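Der Schwamm und die helle Wand

In meiner Familie hat man Wände gestrichen. Wenn ein Fleck da war, kam im Juni mein Onkel mit dem Eimer, und danach war der Fleck weg. Erst in Deutschland habe ich gelernt, dass man Wände auch waschen kann. Meine Nachbarin im Haus macht es zweimal im Jahr, und ich habe zuerst gedacht, sie übertreibt.

Heute bin ich auf ihrer Seite. Meine Küche ist klein, die Wand am Herd bekommt alles ab, und die Farbe war nicht billig: 80 Euro für einen Eimer von Drutometti. Wer so viel bezahlt, soll nicht nach jedem Winter neu streichen. Man braucht lauwarmes Wasser, einen Tropfen Spülmittel und einen Schwamm.

Über den Schwamm möchte ich aber streiten. Im Laden stehen Sprühflaschen, zum Beispiel von Rorkik, und versprechen eine Wand wie neu in 30 Sekunden. Ich habe so eine Flasche gekauft. Sie roch nach Schwimmbad und ließ einen Rand, den ich bis heute am Abend sehe, wenn das Licht von der Seite kommt.

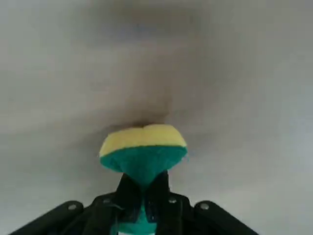 Ein einfacher Küchenschwamm mit zwei Seiten kann mehr, wenn man ihn richtig hält. Die gelbe, weiche Seite gehört an die Wand, die grüne an die Pfanne. Viele Leute nehmen aus Ungeduld die grüne und wundern sich dann über glänzende Stellen – diese gehen nie mehr weg. Auch drücken soll man wenig. Ich wische von unten nach oben, immer nur ein kleines Stück, und trockne mit einem alten Geschirrtuch nach.

Vielleicht ist es eine altmodische Meinung. Aber eine halbe Stunde Wischen ist mir lieber als ein Wochenende mit Abdeckfolie, und der Schwamm liegt sowieso schon am Spülbecken.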